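Home About Courses Practice Room Visit Contact

About Zullisano

Zullisano is a small school that teaches suturing and basic wound closure. Saimi Harju opened it in 2007 in two rented rooms in Koskela, and we are still in the same building, although we have since taken over the floor above. Our students are mostly veterinary and nursing students, physician assistants, and people coming back to clinical work after some years away.

The beginner course is called Zurnia. It runs for 5 evenings and starts with plain interrupted stitches. You learn to load the needle, enter the tissue at a right angle, bring the two edges together without puckering them, and tie a square knot that lies flat. Most people need the first two evenings for the knot alone – that is normal, and the course is planned around it. 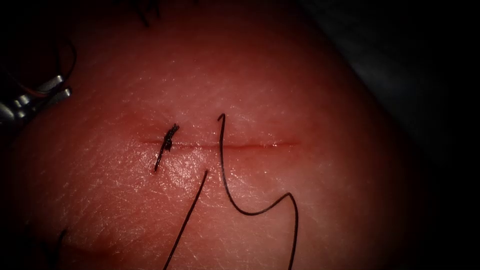

We use black suture for all beginner work. It shows up well, so a student and an instructor can look at the same stitch and talk about spacing, tension, and how long the ends were left. Blue and undyed thread come in later. Students practice on short, straight cuts before they move on to curved ones and corners.

Ular is the follow-on course, led by Sointu Miettinen. It covers running and buried stitches, working in layers, and closing wounds where the edges do not line up neatly. You need to have finished Zurnia or show us equivalent work. Bring your own needle holder if you are used to one – otherwise we have several sizes to borrow.

Groups are kept small, and there is one instructor at each table. Last year 246 people took a course with us. We do not issue licenses, and our certificate of attendance does not replace clinical training.

The practice room is open to former students most afternoons from 2:00 until 5:00. Thread and practice material are included in the fee. Please call ahead in May, when the room is often taken up by exam groups.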